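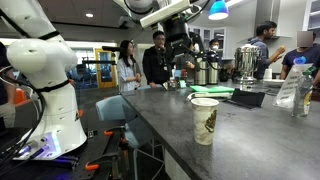 Figure 1. Two robot arms at the coffee counter, with people standing near.

Home | Projects | Reports | Contact
Reading time: 2 minutes

Safe distance rules for a shared counter
Sinan Güneş and Lakmal Navaratnam, Tollbridge student workshop

In January we started to write the working rules for the Clokum counter. Our first draft had 23 rules and it was too long. People signed it but they did not read it. We made it shorter, and now it has 10 rules on one page.

The most important rule is about speed. When a person is closer than 700 mm to an arm, the arm must stop or move in slow mode. We chose this distance ourselves after tests with the arm we use most — it is not taken from a standard, and our supervisor asked us to write this clearly.

The second rule is about the base. Before every session one student checks the clamps by hand and writes their name in the log. Hot drinks stay away from the cables.

We had 3 cases where a visitor put a hand inside the work area. Each time the operator pressed the stop button. We think the line on the counter should be easier to see, and we will test a wider tape next.

The rules were approved on April 3, 2023.

This site uses cookies. Accept | Settings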